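Does Sorting Clutter by Material Make It Easier to Put Away?
Project report, design and everyday life module
Haruna Hosoda and Derek Fairclough

1. Why we doubted it

Our course reader repeats a claim we had both seen on home blogs: if you sort mixed household clutter by material first (plastic with plastic, wood with wood), you will put it away faster and make fewer mistakes. The reader gives no source. The blogs mostly cite each other. One of them sells bins.

We don't think the claim is stupid. Material is easy to see, or it's supposed to be, and a quick first sort might save some thinking later. But most people we know put things away by where they belong, and a plastic bowl doesn't belong with a plastic bag. We wanted to see if the advice survives contact with a real counter.

2. Setup

We used the long white counter under the window in the second floor workroom. Kimie Mizuno let us have it through August as long as it was clear by 5 p.m. The items were picked to be a bit annoying: different sizes, some that roll, some that don't stand up, and at least one that has no proper shape. We had a magenta bowl and a yellow bowl, a tennis ball, an orange and green toy vehicle, a dark grey goblet, a brown faceted block, and a sheet of thin plastic. Small white odds and ends were added to make it less tidy.

Each person did the job two ways. In method A they sorted by material and then put everything away. In method B they put each thing straight into its place. Yoshinori Shimada timed the runs and did not know which method we expected to win, although he guessed pretty fast.

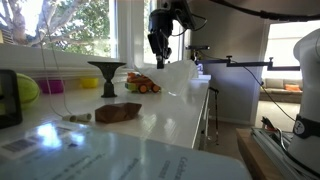
3. What happened

Summed over all runs, method A took 491 seconds and method B took 355. So the advice lost, at least on our counter. We would not push this very far. We had few people, all of them students, and everyone knew the room. Someone who has never seen the shelves might need the extra step.

The mistakes are more interesting than the times. With method A nearly all the hesitation was over two things. The first was the faceted block. One person called it wood, another called it painted something, and a third picked it up twice and put it in a pile of its own. If a method depends on material, and people can't agree on the material by looking, the method has a problem. The blogs don't mention this, maybe because their photos are all baskets of socks.

The second was the thin plastic. We expected it to be the easiest item, because everybody knows what it is. People knew what it was and still lost time on it. Flattening it trapped air, folding it didn't hold, and a sheet thrown over the toy hid the toy, so one person finished the whole run and then found a vehicle.

We gave thin plastic its own short test after that, with a bag. Fumiko Ichikawa suggested this and we were against it at first, since it wasn't in the plan. Against a white background a crumpled white bag is hard to judge. You can see the folds in the middle well enough, but on the brighter side the edge more or less melts into whatever is behind it.

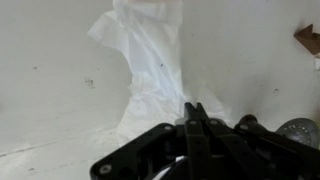
People reached for the bunched part almost every time, and we think that's simply where there is something to grab. Whether a colored bag would change the result we can't say. We didn't have one.

4. What we would not claim

We would not claim that sorting by material is useless. For recycling it is obviously the point. We also can't separate the effect of the method from the effect of practice, as most people did A first. That was our mistake and Kimie Mizuno pointed it out before we did.

If we ran it again we would switch the order for half the group, drop the tennis ball (it spent too much time on the floor), and use at least 2 kinds of plastic film. The draft of our conclusion was 700 words long and most of it was guessing, so we cut it.

Comments

jekby: Nice that you printed the order problem and didn't hide it. I would still like to see the times per person.

Fumiko I.: For the record I said to use three bags.

zovgate_reader: My mother sorts by color and is faster than all of you.

Contact the module office | Copyright the authors | Back to top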